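What Happened to the Tables? Furniture Reuse in Clascombe
Student project report, May 22, 2026

I picked this subject because my grandmother's kitchen table has been in four different houses, and I have always wondered how many tables are lucky enough to get that sort of life. So for my project I set out to learn what people in Clascombe do with wooden furniture when they no longer want it.

In March I put a short questionnaire through 200 letterboxes, mostly in the streets between the station and the Nuler showroom, and got 99 back, which pleased me no end (my tutor had warned me to expect far fewer). I also spent three very happy afternoons at Skoseck, the second-hand warehouse, where the staff let me read through their intake book and kept me supplied with tea.

The book lists 953 pieces taken in over the past year. Chairs come first by a long way, then bedside cabinets, then tables. Tables are slow to sell, I was told, mainly on account of their size, and large ones may wait for months. A good many of the people who answered my questions said they would love a solid old table but had nowhere to put it, or no way of getting it up the stairs.

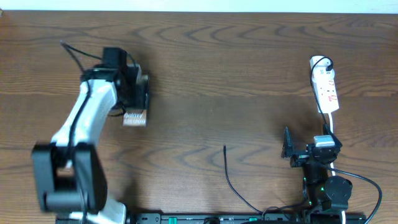

Price came up less than I thought it would. People wrote much more about scratches and ring marks, and whether they would know how to deal with them. Several said they had given up on a piece because they were afraid of sanding it badly. The repair evenings run by Sitthichai in the old bakery seem to help with exactly this, and I sat in on one and came home with wax under my fingernails.

If I did the project again I would ask people's ages, and I would leave out question six, as hardly anyone understood it. I would also like to visit the council tip, which did not answer my letters in time for this report.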